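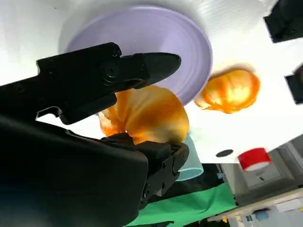 Baltato Gooseneck Kettle: three months of tea with a slow pourer

Kitchen > Kettles and Teaware > Reviews

I should say at the start that I'm a tea person and always have been, and that I went into this with our old stovetop kettle still working perfectly well (it had a dent in it from the move to Gronville, but it boiled). What pushed me over was my neighbour Casimiro Gallardo, who made me a pot of green tea that didn't taste like lawn clippings and told me it was all in the temperature. I went home and started looking at variable kettles that same evening.

The Baltato cost me $175, which I'll admit I kept to myself for a while. There's a Trirkavo for $123 that does most of the same things, and I had one on loan from my sister for two weeks, so I can compare them a little. The Trirkavo is faster to boil. It also beeps at you like a reversing truck, and at six in the morning that matters a great deal in our house.
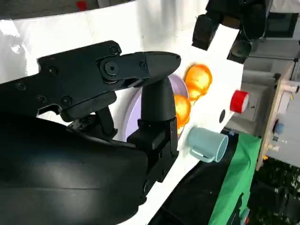
Mug and oranges, December

Setting the temperature is lovely and simple. You turn the dial, press it once, and it holds there for half an hour. I keep mine at 80 for green and go right up for black, and my husband has his own ideas about instant coffee that I won't get into. The only fiddly bit is switching between Celsius and Fahrenheit, for which you hold the dial down and hope - I've done it by accident more than once.

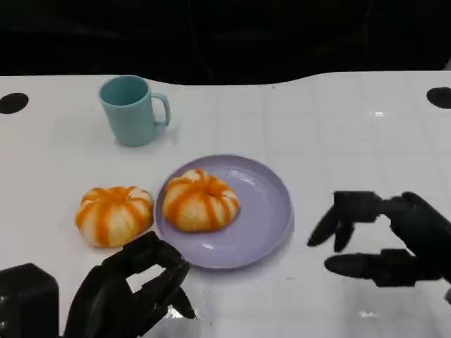

Pouring is where the gooseneck earns its keep, and where it will also try your patience. It's wonderful over a small teapot, with a thin steady stream that goes exactly where you point it. For a plain brew in the cup it's slower than I'd like, and I find myself standing there with the bag in, thinking about lunch. If your everyday cup is something like that pale teal mug, with a good open rim and a loop handle, you don't need anything so precise and any old spout will do. The handle on the kettle is comfortable, though, and my bad wrist has had no complaints.
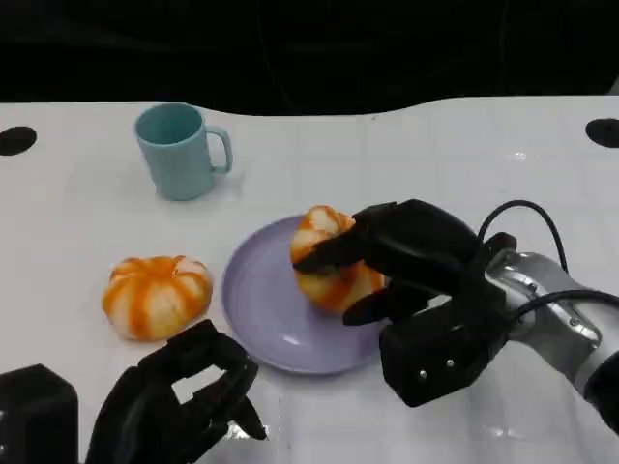 Cleaning has been easy enough, with one grumble. Our water is hard, and the base of the spout furs up quicker than the rest, so I do a vinegar boil every few weeks and give it a good rinse. The outside is brushed and hides fingerprints nicely, a mercy for those of us whose surfaces are as shiny as that white tabletop and pick up every light in the ceiling. The lid fits very snugly, a bit too snugly when it's hot, and I use a tea towel.

Would I buy it again? Yes, if you drink green or white tea and have the counter space. For straight builder's tea I'd get the Trirkavo and put the difference toward a tin of the Zariņš breakfast blend, which I've been drinking all the way through writing this.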